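Trudport Assisted Kitchen Programme
Progress report to the Silon Fund: equipment planning and purchase
Reporting period ending February

1. Purpose of this report

This report sets out the progress made by the Trudport team under the equipment strand of the grant. It covers the state of the dishwashing work, the position on spending, the purchases proposed for the next period and the points on which we ask the Fund for a decision. The research results of the programme are reported separately and are mentioned only where they bear on what we need to buy.

The grant agreement asks us to show that each item of equipment is tied to a task being carried out. We have therefore arranged the report by need, starting with the grippers.

2. Grippers and handling of soft items

The dishwashing task was chosen at the start of the programme as the main test of handling soft and wet items. A cup or a plate keeps its shape when it is held. A sponge does not, and the way it folds between the fingers decides which part of it meets the dish. The team has spent a large part of this period on the grip itself: how far the fingers should close, where along the sponge they should take hold, and which face should be turned towards the plate.

The present fingers are the ones supplied with the arms. They are narrow, and under pressure the sponge bends up around them. This is workable for wiping a flat plate. It is less suitable for the inside of a bowl, where the operators would like a broader contact. We have looked at two types of replacement finger, one wider and one with a soft lining, and have asked our supplier, Tierney, for prices on both.

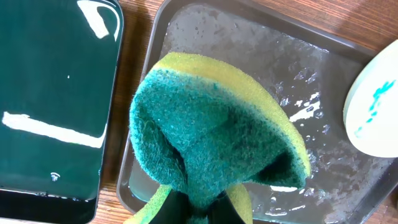

3. The two-arm station

The station consists of two arms fixed to a common rail at the edge of a wooden table, with trays and dishes set out within reach of both. It is run by an operator and a second person who resets the table between attempts. The set of items is kept deliberately small: plates, a bowl, trays and a sponge. Coloured residue is put on the dishes so that the reviewers can judge from the recordings how much has been removed.

At the date of the last report the station had been used for short trials only. It is now in regular use, and 2864 attempts have been recorded and kept. The target in the grant agreement is 3856. We expect to reach it in the next period, provided that the station is not out of use for any long stretch. The main risk to that target is the lack of spare parts, which is dealt with in section 5.

Work with both arms at once has brought out needs that were not foreseen in the original budget. The first is cable management. The cables run along the arms and loop out near the grippers, and when the two arms work over the same dish the loops pass close to the tray and to each other. The operators check them at the start of each session and again after any change of layout. We propose to buy proper cable guides for both arms, together with longer leads so that the fixed part of the run can be kept further back.

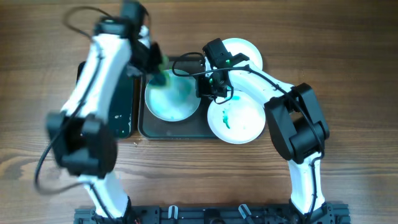
The second need is protection from water. The arms were bought as general bench equipment, and nothing in the supplier's papers says that they may be used with liquids. So far the amount of water has been kept low and the trays have been shallow, which limits what can spill. Before moving to deeper water we would wish to fit covers at the wrist and to have a written view from Tierney on the effect of this on the warranty. We have asked for that view and have not yet received it.

The third need is a better table surface. Wood was suitable for dry work. For the next stage we would prefer a surface that can be wiped down quickly and that has a slight lip to the front, between the dishes and the rail. The cost is small and is included in the request.

4. Layout and consumables

The layout of the table has been changed several times during the period. The plates may be placed inside the larger tray, across its rim or partly on the table, and the sponge may begin in a separate tray. The variation is intended. A method that works only when each plate lies in one exact place would be of little use in a real kitchen, and the Fund's reviewers raised this point at the outset.

Varied layouts do, however, use more materials than we had allowed for. Sponges lose their shape with repeated gripping and are replaced when the operator judges that they no longer spring back. Plates last much longer, but they must be cleaned by hand at the end of each session, and a larger stock would allow the session to continue while the first set is being washed. We have asked for 24 further plates and a matching quantity of bowls, along with trays in two sizes.

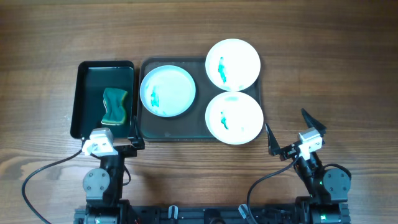
Dishwashing station with plates, sponge and trays laid out in front of the two arms.

We have considered whether the consumables should be bought in one order or monthly. A single order gives a better price, but storage at Trudport is limited and the types of sponge may change once the new fingers have been fitted. We therefore propose one order for plates, bowls and trays, and monthly orders for sponges and washing materials.

5. Spare parts and maintenance

There is at present no spare arm and only a small stock of motors. During the period the station was out of use twice while parts were awaited. In both cases the fault was minor and the repair was done by our own staff in less than a morning. The delay came from delivery.

The options considered were as follows.

Option A: hold a stock of single motors, fingers and cables. This has the lowest cost and covers the faults seen to date. It would not help if the frame of an arm were damaged.

Option B: buy one complete spare arm, which could stand in for either side while the faulty arm is repaired. This costs more, but return to use would be quick and the spare could also serve for training new operators.

Option C: take out a maintenance contract with Tierney. The terms offered are clear and the response time is acceptable, but the contract runs for longer than the remaining period of the grant and the fee is payable in advance.

We recommend Option B together with a reduced stock under Option A. Option C is not recommended under the present grant. It could be looked at again if the Fund agrees to a further stage.

6. The second site

The grant agreement allows for a second station at Brellero, subject to the Fund's approval at this point. Brellero has offered a ground-floor room with a sink and a drain, which Trudport does not have at the bench. The room needs one additional power circuit and a lockable cupboard. Brellero has agreed to meet the cost of both.

Our advice is that the second station should use the same model of arm as the first. A newer model is available and has a stronger grip, but mixed equipment would mean two sets of spares, two sets of fingers and separate instruction for the operators. Recordings from the two sites would also be harder to compare. Should the Fund prefer the newer model, we would ask that the decision be taken before the order for spares is placed.

Delivery, fitting and checking of the second station are expected to take 4 months from the date of order. The order for the table and rail can be placed separately and in advance, and we would suggest doing so.

7. Financial position

Spending on equipment is within the approved amount. There is an underspend on recording equipment, where the cameras bought at the start of the programme have proved adequate and the planned replacements were not required. There is a small overspend on consumables for the reasons given in section 4. No money has been moved between headings without approval.

We ask that the underspend on recording equipment be made available for the cable guides, wrist covers and new table surface. This would leave the total unchanged. The detailed quotations are held at Trudport and will be sent with the signed copy of this report.

8. Decisions requested

The Fund is asked to:

- approve the move of the underspend on recording equipment to the items listed in section 7;
- approve the purchase of one spare arm and a reduced stock of parts;
- confirm that the second station at Brellero may go ahead, and state which model of arm is to be bought;
- note that the wider fingers will be ordered first in a single pair for trial, and that a full set will be ordered only if the trial is satisfactory.

9. Work planned for the next period

The station will continue on the dishwashing task until the agreed number of recordings has been reached. The trial fingers will be fitted to one arm, with the present fingers kept on the other, so that the two can be compared under the same conditions. The stock list will be revised once the spare arm has been delivered, and a copy will be placed with the next report. The written view from Tierney on the use of liquids will be forwarded to the Fund as soon as it is received.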